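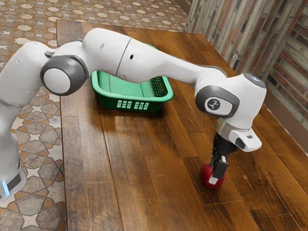
*Green basket, brown table. The Ruangrit study opens in June.*

# Do you take a daily tablet for blood pressure? Come and join us!

We're looking for 1000 people in and near Davau to take part in Ruangrit, a new study of blood pressure tablets and sleep. People often tell their GP or pharmacist that they've slept differently after starting treatment (some better, some worse, plenty the same), and we'd love to find out whether the tablets have anything to do with it. Poor sleep has so many causes that it's a hard question to answer with a small group, and that's why we want to hear from lots of you.

Good sleepers are just as welcome as bad ones. If you drop off the moment your head hits the pillow, please don't rule yourself out!

## Who can join

You can take part if you:

- are aged 40 or over
- have been taking at least one blood pressure tablet every day since before the winter
- can get to the Grollden Centre in Davau for your visits
- are happy to fill in a short sleep diary

We can't include anyone who works regular night shifts, is pregnant, or is already in another medicines study. People who use a breathing machine for sleep apnoea can join, but let us know when you get in touch so we can send the right diary.

## What you'd be doing

The study lasts three months. You'll come in three times, at the start, in the middle and at the end, and each visit takes under an hour. We'll check your blood pressure, measure your height and weight, and go through your diary with you. At the first visit only, we'll also take a small blood sample from your arm.

In between, you'll wear a wristband at night and write down when you went to bed, when you got up and how you felt in the morning. It's a couple of minutes over breakfast.

**Please keep taking your tablets exactly as you do now.** We won't be changing anybody's treatment, and there are no trial drugs or dummy pills. If you're worried about side effects, talk to your GP or pharmacist and don't wait for a study visit.

## Is there anything in it for me?

You probably won't sleep any better for having joined, though you'll get a copy of your blood pressure readings and, once we've finished, a plain summary of what we found. We pay bus and parking costs, and there's tea at every visit. Early slots start at 7.30am for people who need to get to work.

You can stop at any time without giving a reason, and your usual care won't be affected.

## How to get in touch

Ring the Grollden Centre and ask for extension 3408, or pick up a form at the front desk. Sakda Onsri, our study nurse, will call you back for a chat, and you'll have time to read the information sheet before deciding. Bring a partner or friend to the first visit if you like.

Ruangrit is run by Clustiveo.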